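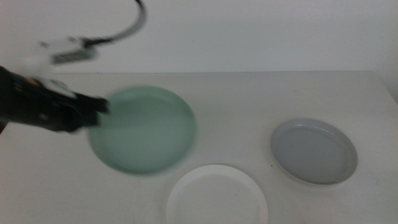
mudlark_tim wrote:
I don't buy the 835 figure, or not as a measure of anything. If one person sat at the controls for all of them, what you've got is 835 goes at one person's habits. The arm learns when you hesitate and where you like to come in from, and then somebody else shifts the plates a hand's width and it goes to pieces. I'd sooner have 140 from several people who don't all drive the same way.

gantrycrane wrote:
OP here. It wasn't one person, it was 2 of us taking turns, me and my brother-in-law, and he drives like he's parking a van. So there's your variety. The task is dead simple, pick up one plate and put it on another, then the third on top. Green, grey and white. We're using the Edska handset for the remote control and Jaber to record. Only question I came here with was whether to throw out the slow ones.

sprocket_hen wrote:
Don't throw them out until you've watched them. Slow because you were thinking is one thing. Slow because the fingers missed the rim and you went back for it is worth keeping, as it's the only time the arm gets to see what to do after a miss. I had 33 clean runs of a cup task once, lovely to watch, and the thing had no idea what to do the first time it came in a bit low.

mudlark_tim wrote:
Everyone says "keep the mistakes" and then can't tell me how many. If half your runs have a fumble in them the arm learns to fumble. I have seen it do a little pretend miss before every grab.

gantrycrane wrote:
Ha, ours does that with the white plate. Not always. I think it's the white plate on the white table myself, there's hardly any edge for it to go by from the fixed camera. The one on the wrist ought to help when you get in close.

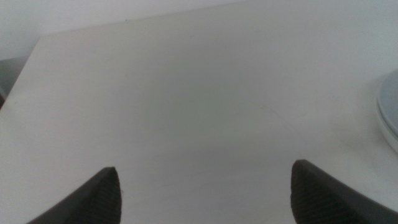 Only it depends how you come in. My brother-in-law swings round wide and drops down at the last moment, and I go more or less straight across, so the wrist view is different for the same grab. Jaber doesn't care, it just saves whatever you did. I've started putting our initials in the run names so I can train on his and mine separately and see which comes out worse.

Search this forum
Advanced search

oldvalve wrote:
Get a darker table. I know that's not the question.

Also I'd question the whole business of remote control for this. On the Tundgate rig we just switch the motors to slack and push the arm through it by hand. You feel the rim of the plate. With a handset you feel nothing and you end up squashing things or letting go early.

sprocket_hen wrote:
And then your hand is in every picture and the arm learns to stack plates when there's a hand there.

oldvalve wrote:
You record the joints, put everything back, play it over again with nobody near it and take the pictures then. It's twice the time, yes.

sprocket_hen wrote:
More than twice, if the plates have to go back in exactly the same spots. Iluvano used to sell a printed mat for that and it still came out wrong by enough to matter with anything that has a thin rim.

mudlark_tim wrote:
How are you setting the starting positions, OP? If it's "wherever they land" I'd bet they land in the same three places nearly every time. People think they're being random and they aren't.

gantrycrane wrote:
Wherever they land, yes. I went back through some of the opening shots last night and I don't much like what I found. Green seems to be over on the left an awful lot, and grey on the right.

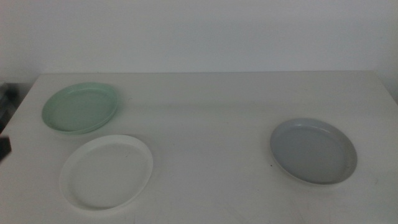

Green and white to the left, grey on its own to the right.

mudlark_tim wrote:
Well, there you are. Swap green and grey over, run it without any new training and report back. My money's on it going left first anyway.

gantrycrane wrote:
Will do. I'm still keeping the slow ones for now.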